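Bin picking, part two: running your own grasps

Right, last time we got the arm homed and everyone had a go at the pendant. For the lab sheet you'll do 30 grasps per group, logged in the Plirnine template (the one in room 219, my old one has the wrong columns). Write down the failed ones too, please! They're worth marks. 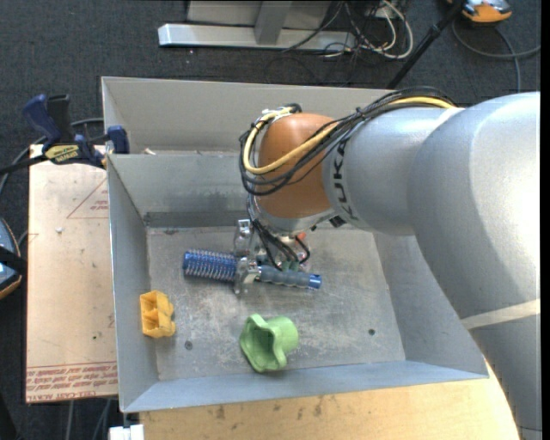

Page last changed: January, Danish Butt

With the brush I'd go for the middle of it and keep the fingers square to the handle. Start at 15 per cent speed, and shout before you press go. The Kasel group can swap objects once they've filled in their first page.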